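Wearables Bench Notebook
Entry dated 13/04/2022
Subject: Battery life and notification sync, Stustance watch, second firmware build

Purpose of this entry is to record the results from the second build and to set out what remains open before the comparison with the older Tullosora model. The first build was withdrawn after the step counter stopped at midnight and would not start again without a reset. That fault has not come back.

Setup was kept the same as last time. Screen brightness at 50 percent, always-on display off, heart rate reading every 14 minutes, location off except during the walk test. The watch was paired to the shared Android phone, and the phone was reset before pairing. The companion app is the Trullgate release, not the preview. Colleagues repeating the test should check this first, as the preview app writes its own sleep data and the two sets cannot be separated afterward. 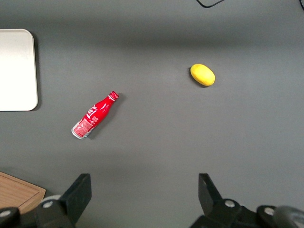

Battery. From a full charge the watch ran for 57 hours before it entered power saving mode. The first build did not reach two days under the same settings. The drop overnight was small and even. The steepest fall came during the walk test, as expected with location on. The percentage shown in the app lagged the one on the watch by several points for most of the second day. Readings in the log are therefore taken from the watch face only.

Notifications. A total of 187 test messages were sent from the desk script over the full run. All reached the phone. Three did not reach the watch, and all three were sent while the watch was switching from Bluetooth to Wi-Fi. Two others arrived twice. Calendar alerts came through on time, but the snooze button closed the alert on the watch and left it open on the phone. This was reported against the first build and is still present. The report has been reopened with the new log attached.

Strap and case. The sport strap supplied by Ruangrit fits the lugs but can be turned slightly by hand on the left side. The clasp is sound. Light scratches on the case back were there on arrival and are noted on the intake sheet.

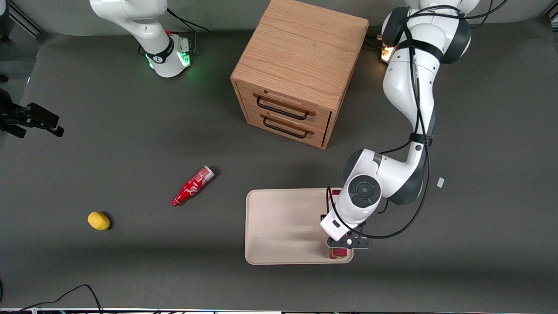

Gray work surface, two robot arms; the left arm's gripper is holding a red object over the beige tray.

Charging. From power saving mode to full took longer than the printed guide states. The charger was the one in the box. The puck is weak – a light knock to the cable is enough to break contact – and the watch gives no alert when charging stops. One overnight charge was lost in this way and has been left out of the figures.

Open items:

Repeat the Bluetooth to Wi-Fi switch with the phone in the next room.
Ask Stustance whether the app battery reading is meant to refresh only on opening.
Run the Tullosora watch with the same script and the same brightness.
Find the spare charging puck, last signed out in September.

Raw logs are in the shared folder under the build number. The sleep figures have not been checked and should not be quoted yet.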